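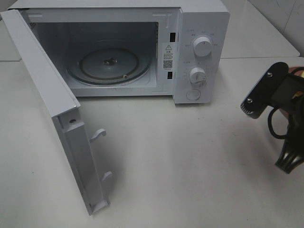

Ringside Safety Check, Calanano Boxing Club, February show

Checked by Paweena Saithong, with Saqib Shaikh on the bell end of the hall. Thanks to everyone who came in early on Sunday to help us get through it all.

Ring ropes: PASS. All four are tight and the wraps are in nice shape. Yhon leaned on every side for me, and he's a heavyweight, so I feel good about those.

Corner pads: PASS WITH COMMENT. The blue corner pad has a lace coming undone near the bottom. Please retie it before the first bout, and tuck the ends in.

Canvas: FIX NEEDED. There's a soft ridge by the neutral corner — I caught my own toe on it twice — so it needs pulling tight and taping again. 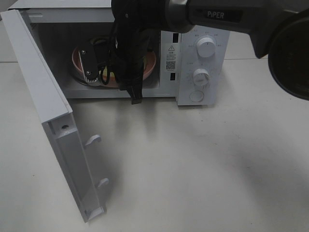 Steps and stools: PASS. Both sets of steps sit flat. One stool squeaks, but it holds.

Gloves: PASS WITH COMMENT. We looked over 30 pairs and set 9 aside for worn thumb stitching. They're in the Fidow bag, so please don't lend them out, even for warming up.

Doctor's table and stretcher: PASS. Régis Gilbert has the stretcher straps sorted now, bless him.

Exit by the locker rooms: FIX NEEDED. Folding chairs are stacked in front of it again. Wahyudi will move them by 4 p.m.

Recheck both fix items before doors open.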